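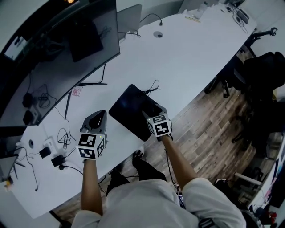

Workplace & Desk / Opinion
October 4, 2020
By Lamisi Tsikata
9 min read

The shared desk has a cable problem, and the usual cure is to buy something. A tray, a sleeve, a box with a lid, a set of adhesive clips. I have specified all of these for offices and I have removed most of them again. My position is that a long desk used by more than one person should be cleared to the surface at the end of each use, that everything movable should leave it, and that the cables should be left in plain view on top until their number has been reduced. Concealment should come last, if it comes at all.

I will use the white curved desk as my case, because it is the type I am asked about most. A curved top is sold on reach. The user sits in the bend and both wings are supposed to be within arm's length. In practice the depth varies along the top, the deepest part is the hardest to wipe, and loose objects migrate there. A straight desk has one back edge and a wall to push things against. A curved desk that stands free in a room has no back in that sense. It has a side where people sit and a side where things accumulate.

White makes this visible. I consider that an advantage and I would not trade it for a darker top. A black adapter on a white surface is found in a second. The same adapter on a dark walnut finish can stay there for a year. Complaints about white tops concern marks and dust, and both complaints are correct, but a surface that shows dust gets cleaned and a surface that hides it doesn't.

The grommet

The round grommet is the most misused fitting in office furniture. It exists to pass a cable from above the top to below it. For that to be useful there must be power below the top. If the power strip sits on the desk, the grommet has one job left, which is to pass the strip's own supply lead, and every other cable runs from device to strip across the work surface. The hole is then decorative.

People put the strip on top for a good reason. They want to plug things in without kneeling. I accept the reason and still think the strip should be split: fixed equipment (monitors, anything that stays) fed from beneath, and one short strip on top for whatever comes and goes. With the two mixed together on one strip, someone will sooner or later pull the monitor lead to charge a tablet.

Kalevi Halonen, who fitted out the second floor at Putville, disagrees with me about this. He puts everything beneath and gives each seat one extension lead, coiled, on a hook. It works in his building. It works, in my reading, because he walks the floor himself and hangs up the leads. A system should be judged by its condition on a day when its designer is absent.

The monitor

A large curved monitor is a wide object. Its stand is slim but its shadow is not, and the area under and behind the screen becomes storage by default. Small black boxes go there. So do notes, stickers, converters and the cable for a device that was returned in June. None of it can be seen from the chair, and much of it cannot be reached without moving the screen.

My rule is that nothing lives under a monitor. The stand, the power lead and the signal lead belong there. Everything else is either in use, in which case it should be in front of the screen, or it is stored, in which case it should be in a drawer with a label. I have applied this at Camenzind and at the smaller Ustulstead office. The first clear-out at Camenzind produced 16 loose adapters, and only two of them matched a device that was still in the building.

A monitor arm is often proposed as the answer. It does free the footprint of the stand. It also leaves slack cable hanging at the rear unless the leads are clipped along each joint with enough length for full travel. Most are not. Where two screens stand back to back on one desk, an arm on either of them can swing into the space of the other, and I would leave both on their stands.

Small peripherals

The mouse deserves its own paragraph. It is the object most often left on a shared desk and the one most often missing when wanted. It is handled more than anything except the keyboard, it carries skin oil, and on a glossy shell the residue shows. It should be picked up, wiped, and put in the same place each time. I say picked up deliberately. Pushing it aside to wipe the desk moves the dirt along with it, and the feet on the underside collect a grey-brown line of compacted dust that degrades the glide.

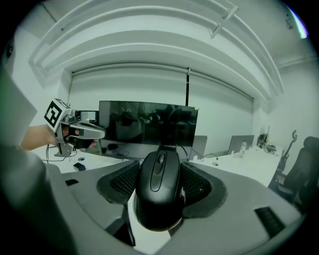
Should the mouse be put away with the other things, or left out on the desk?

Put it away, in a tray with a fixed place for it, and bring it out again with the keyboard. If it has a cord, coil the cord in a loose loop and lay it beside the mouse. Do not wrap it around the body, as that stresses the joint where the cord enters the shell.

Tablets follow the same rule with one addition. A tablet laid flat on a desk is treated as part of the desk. People put cups on it. It should stand on its edge in a rack or be in a drawer, and its lead should leave the desk with it. A tablet stored in one place with its lead in another generates a second lead within a month, and the second lead stays on the desk.

Order of work

The sequence I recommend is short. Clear the movable objects first: mouse, keyboard, tablet, anything in the hand-sized range. Unplug every adapter that is not feeding a fixed device. Lay all remaining cables straight across the top, out of their loops, and follow each one from end to end by hand. A cable with nothing at one end is removed. Only after that should anything be tied, and it should be tied with a strip that opens again.

Stepan Lysenko objected, in a letter after my last piece, that tracing cables is excessive for a desk with two screens. He proposed bundling the lot and moving on. I tried his method on one desk at Putville and the conventional method on the one beside it. His was faster on the day. Three months later his bundle had grown by three cables. None had been added to the tie; they simply lay on top of it, since opening the bundle was more trouble than going around it. The traced desk had gained one, and the user could say what it was for.

I do not present this as proof. Two desks are a small sample, and the people at them differed. It matches what I see elsewhere.

The matter of cost is usually raised at this point. A cable tray for a long desk, with fixings, came to 168 in the last quotation I was sent, from Candelari, before labor. For one desk that is tolerable. For a floor of them it becomes a line in a budget, and a line in a budget acquires expectations. The tray will be expected to have solved the problem. I would prefer that the same money bought drawers. A drawer takes objects off the surface. A tray takes only the part of the cable that was already hanging below it.

What I concede

There are desks that should not be cleared. A bench where one long task runs for days is one of them. Taking it apart each evening costs more than the order is worth, and things get lost in the process. Sun-ja Kwon runs such a desk and marks the area in use with a strip of tape; everything inside the tape stays, and everything outside it is cleared. I have copied the method and have no criticism of it, apart from the adhesive, which on some white tops leaves a yellow line. Low-tack tape is adequate.

I also concede that the floor matters more than I used to allow. Once leads come down through a grommet they need somewhere to go, and on a plank floor a lead crossing the walking side is a trip hazard and a dirt trap. It should drop at the leg and run along the leg. If no leg is near the grommet, the grommet is in the wrong place, and the lead should go over the back edge instead. An unused hole can be capped.

Yurii Semeniuk has asked me to say something about chairs, which he regards as the real obstacle to a clean desk. His argument is that a chair back within reach becomes a coat hook, and the coat's contents end up on the desk. I have no data on this. I have moved my own chair a little farther out and will see what collects.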